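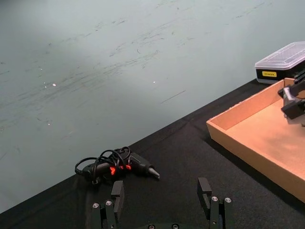

**Ticket 2060: low-rpm surge on the Girkbridge workboat, port engine**

Opened by: Kayode Okafor
Assigned to: Nnamdi Haruna
Status: open, sea trial pending

**5th June, Kayode**

Port engine hunts between 600 and 700 rpm whenever the skipper comes off the plane and sits at idle. Starboard is steady as a rock. No alarms on the Cuvine display. Hull has 300 hours on it since January and this is the first real complaint, so I'm keen to get to the bottom of it!

Already done:

- swapped primary fuel filter, no change
- drained the water separator, clean
- checked the tank vent, clear

**Nnamdi**

Great write-up, thank you — having the filter and vent out of the way saves me a morning. Can you pull the throttle log from the Bako controller? I'd love to see whether the command is moving or only the engine. 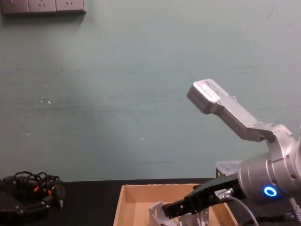
If the command line is flat, we go back to fuel. If it wobbles along with the rpm, I'd look at the lever sensor and its plug behind the helm before anything else.

**Kayode**

Log attached. The command wobbles! Same rhythm as the rpm, port side only. I swapped the port and starboard sensor plugs at the helm and the surge moved to starboard, which made my day.

**Nnamdi**

Oh, that's lovely. Sensor or the short lead on it, then. Put a meter on the lead and wiggle it near the boot.

**Kayode**

Found it, I think. Pin 19 on the helm connector is green and the reading jumps when I touch it. Cleaned it, new pin crimped in, plugs back on their proper sides. Idle held for 70 minutes at the dock without a flicker.

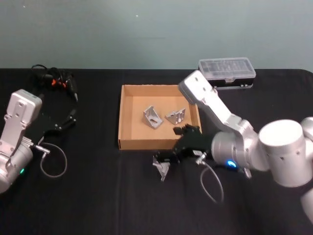
**Skipper asked:** Can we take her out on the Cisari run before the trial is signed off?

**Nnamdi:** Please hold off until Kayode has done the trial, including a few hard stops from full speed. Dockside idle doesn't shake the connector the way a chop does.

**Kayode**

Spare lead ordered in case the pin isn't the whole story. Ticket stays open until we've been out.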